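Flosbridge Residences
Tableware and Room Kitchen Sets: Frequently Asked Questions

Last reviewed 2021-01-25

The answers on this page apply to residents of Kusetti House and Vídalín House. Residents of Traser Court, where kitchens are shared by a whole floor, should refer to the separate guidance issued with their keys.

What is included in a room kitchen set?

Each set consists of one bowl, one mug, one fork, one dessert spoon, one table knife, one dinner plate and one storage jar with a screw-on lid. A table mat is supplied with the small table and remains with the room. Pans, chopping boards and tea towels are not included.

When will I receive my set?

Sets are placed in rooms before the October intake. Residents arriving at any other time should collect theirs from the Residences Office on the ground floor of Kusetti House. A signature is required on collection.

May I choose the colour of my mug or bowl?

No. Bowls are issued in white. Mugs are issued in white, pale green or grey according to stock. An exchange will be made only where an item is chipped, cracked or missing on arrival, and must be requested within 8 days of moving in.

How should the table be kept between meals?

Crockery and cutlery may be left on the table provided that they are clean. Food should be covered or put away. Items should stand on the mat, as the surface beneath it marks easily, and the mat should be lifted and wiped underneath once a week.

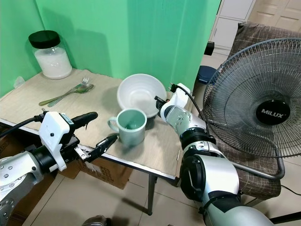
Dry goods such as sugar, salt and rice may be kept on the table in a closed jar. Opened paper packets are not permitted in rooms at any time, including inside cupboards. Residents who keep both sugar and salt are asked to label their jars; labels are available from the Residences Office.

Can the items be used in a microwave or dishwasher?

The bowl, plate and mug are suitable for both. The jar may be washed in a dishwasher with its lid removed, but the lid should be washed by hand. Cutlery must never be placed in a microwave.

What are the charges for lost or damaged items?

Mug or bowl: 140 pence each
Fork, spoon or knife: 80 pence each
Storage jar with lid: 136 pence

Charges are added to the final account at the end of the tenancy. No charge is made for light scratching or for fading caused by ordinary washing.

May I bring my own tableware?

Yes. Residents who do so should keep the issued set in the cupboard and return it complete. Personal items left behind after departure will be held for one month and then disposed of.

How do I return my set?

Wash and dry all items and leave them together on the table on the day of departure. Jars must be empty. Sets should not be returned to the Residences Office unless staff have asked for this in writing.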